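# Stop Designing Returns Packaging for the Outbound Trip

Most retail cartons are specified for one trip. The engineer sets a drop height, a stacking load and a board grade, and the return leg is left to whatever tape the customer has in a drawer.

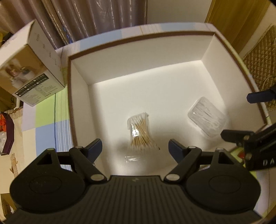

Return damage is usually blamed on the customer, and I think the blame belongs with the specification. When I worked on cartons for Jurell in 2015, our test plan had 37 line items and none of them covered a second closure. We tested sealed boxes. A box spends much of its working life open, like the white one with the brown rim in the photo, and the top edge is the part that gets handled, leaned on and bent. Once that edge is creased, the flaps no longer meet square and compression strength drops before any tape goes on.

Shireen Shezi, who ran the Skemholm test lab, argued for a reclose test: open, empty, refill, reseal, then repeat the full drop sequence. Her proposal was rejected on cost. The extra lab time came to one Saturday shift per product line.

The usual objection is that heavier board solves the problem. It does so at the expense of every unit that never comes back. A second adhesive strip and a score line set slightly below the rim add less material and put the strength where the second trip needs it. Naidoo switched to this layout on runs of 2000 and kept the same board grade.

I would go further and make the reclose test mandatory for any product sold with a return label in the box. If the seller prints the label, the seller has specified the trip, and the carton should be tested for it.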